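Third week with Rurko, the bimanual planner everyone in my feed has been telling me to switch to. A few posts on what I think so far. Short version: I'm not sold.

The pitch is that you never write coordination code again. You give it two arms and a goal, and it decides who goes where. Fine. My question is what it does when both grippers want the same bit of air over the same object.
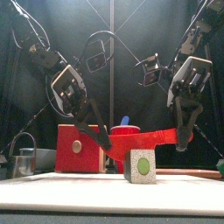

Page last updated 3/5/18

Two arms on one long red thing is the case I care about. Rurko's default is to plan one arm, freeze it, then plan the other around it. That's queueing. I can write queueing myself in an afternoon, and I have.

There is a joint mode. It's off by default, and the docs give it one paragraph. I ran 50 planning queries through it with the same start and goal. 5 came back with paths I'd let near hardware I paid for. The rest timed out or sent an elbow somewhere silly.

Bonifacio Mateos replied that my collision margins are too fat. Maybe! I shrank them and got more plans. I also got plans that skim the other wrist camera, so I put them back.

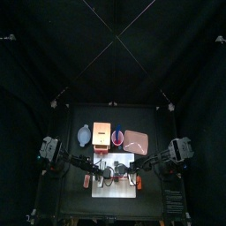

Both grippers in close over the plate, cables everywhere.

Look at the cables and tell me which planner has those in its world model. Rurko doesn't. Graltitz doesn't either, but at least Graltitz says so on page one of the manual. I've been faking it with a fat capsule behind each wrist. Ugly, but it stays.

Perception next. The Stosa plugin is supposed to hand the planner clean object poses. On big plain shapes it's decent. Put small dark blocks side by side and it wants to call them one long block, with a confidence score I'd be embarrassed to print. 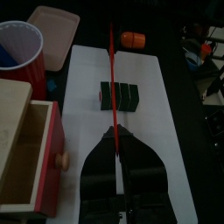

I went through the log line by line last night. 146 pose updates, and in 101 of them the neighbours were merged. The planner never questions it. It takes the merged box, picks the centre as a grasp point and carries on, very pleased with itself.

Someone will say retrain the detector. I heard that in November about the last version, and the flavour of failure hasn't changed.

What I do like: the replay viewer. Scrubbing both arms on one timeline is great, and I'd pay for that part alone.

Going back to Herrero for the control loop, keeping the Rurko viewer. Will post the config once I've cleaned out the swearing.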